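Last updated: June

Re: [manip-list] wrapped binders and the depth dropout question

> We see our policy do fine on bare objects and then fall apart once there
> is plastic film over them. Depth comes back full of holes. Did the Kustitz
> group do anything about this, or did you just collect more episodes?
> Also, did you keep the shelf height fixed?

Mostly we collected more, but how we split the data mattered too. Our first Kustitz set had 300 episodes of binder pick and place, and 36 of those used a wrapped binder. Trained on everything together, the policy reached for the glare patches as if they were edges. We dropped depth from the input for the approach phase and kept it only for the last 6 cm. That helped more than anything we tried with hole filling.

The cabinet task is the one we report in the Firnex write-up. Start state is a stack on the countertop with the doors open.
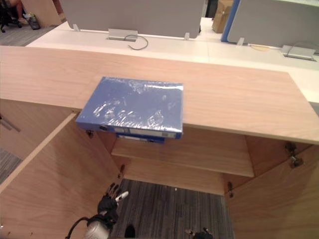 Head view, cabinet task, top binder wrapped and overhanging the front edge.

The overhang is on purpose. With the binder flush, the fingers have nothing to get under and the policy learns to drag, which does not carry over to other surfaces. We vary the overhang between episodes and leave the shelf where it is, so to your second question, yes, fixed. I would not claim anything about other heights.

Over 30 of the failures in the last round were the same thing: the hand closes on film and the binder stays put. The wrist force signal looks almost normal when this happens, so our grasp check passes it. Szűcs has a slip detector that might catch it, but we have not run it on our hand yet.

Splits and the training config are in the Gistiris repo under cabinet. The wrapped episodes are tagged, so you can hold them out.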